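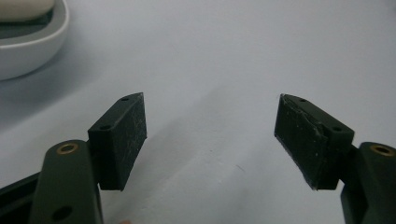

What happens to the people at a workplace when robots start doing some of the jobs?

Most of them carry on working there, but their jobs change. Some parts of the work go to the robots, some stay with people, and some new tasks appear that did not exist before.

By the Wunside Young Readers' Page
Friday, September 22, 2023

Automation means getting a machine to do a task that a person used to do. A washing machine is automation. So is a set of traffic lights. A robot is one kind of automation. It is a machine that can move things by following instructions from a computer.

To see what automation does to a workplace, we can look at one. Trutier is a company in Wunside that washes, sorts and packs dishes and trays for school kitchens. It opened in 1895 as a laundry, and the old brick chimney is still there. Today 300 people work in the building, and since July there have been five robot arms as well. Everyone calls these robots the Millets, which is the name of the model.

What the robots do

Each Millet stands beside a table. Clean dishes arrive on the table, and the robot picks them up and puts them in a crate. On one day last week the Millets packed 1433 dishes between them. Before July, all the packing was done by hand. It meant standing in one place and making the same movement again and again, and by the end of a shift people often had sore wrists.

A robot arm needs something at the end of it to hold things with. This is called a gripper. Many grippers have two fingers that face each other. They close on an object to hold it and open to let it go. Your own thumb and first finger can do much the same thing. Try picking up a spoon using only those two, and keep the rest of your hand still. You can do it, but you have to think about where to hold the spoon.

The fingers of a gripper can be made of hard plastic. Hard plastic is slippery against a smooth dish, so each finger has a rubber pad on the inside. Rubber grips better. It also wears. The pads in the picture at the top of this page have pale scuff marks and scratches on the sides that do the holding, and the right-hand one is the rougher of the two. Somebody has to notice this sort of thing. A worn pad may not hold as well as a new one.

How a robot learns a task

There is more than one way to tell a robot what to do. One way is to write out every movement as a list of instructions. This works well if everything is always in exactly the same place.

Dishes at Trutier are not always in the same place. One may be near the edge of the table, another may be upside down, and a third may have a lid on it. So another way is used too. A person holds a gripper in their hand, with a camera fixed to it, and does the job with that. They reach out, close the two fingers on a dish, lift it and put it down. The camera records what happens. A computer program called Worka then uses many of these recordings to work out how the robot should move.

The people who do this at Trutier are packers. They already knew how to handle dishes quickly without chipping them, which the people who build robots did not. The packers say it feels strange at first. Your fingers want to help, and you have to let the gripper do the holding. It is slower than using your hands — much slower to begin with.

What the robots cannot do

A Millet can't tell that a dish smells of old soap. It does not see a hair crack in a bowl unless it has been set up to look for one. If a crate is put in the wrong place, it may stop and wait for help. It will not ask a workmate whether the lorry is late, or move a box out of the walkway so that no one trips.

People still check the dishes, load the lorries, talk to the schools and deal with anything odd. Odd things come along quite often in a place that handles other people's crockery. Forks turn up in jugs. One school sent back a plimsoll.

What has changed for the workers

Nobody lost their job at Trutier when the Millets came, but that is not true everywhere. In some workplaces, automation means fewer people are needed, and those who leave have to find other work. That can be very hard for a family. It is one reason why workers often want to be asked about new machines before they are bought.

At Trutier the packers have moved to different tasks. Some check dishes. Some look after the robots, which means cleaning the grippers, changing the pads and restarting an arm when it has stopped. They were trained during working hours and were paid while they learned.

Not everyone likes the new arrangement. Packing used to be done side by side, and people talked while they did it. Now the robots stand inside a low fence, and the workers are further apart. Some say the job is easier on the hands but a bit lonelier. Others are glad to be doing something that changes from day to day. The canteen has put its tables closer together, and the tea break is five minutes longer than it was.

Words to know

Automation: using a machine to do a task that people used to do.

Gripper: the part of a robot that holds things. Some grippers are held by a person.

Shift: the set of hours a person works in one go.

Something to try at home

Ask a grown-up you know which parts of their job a machine does now, and who did those parts before. Then ask which part they would hand over to a robot if they could, and which part they would keep.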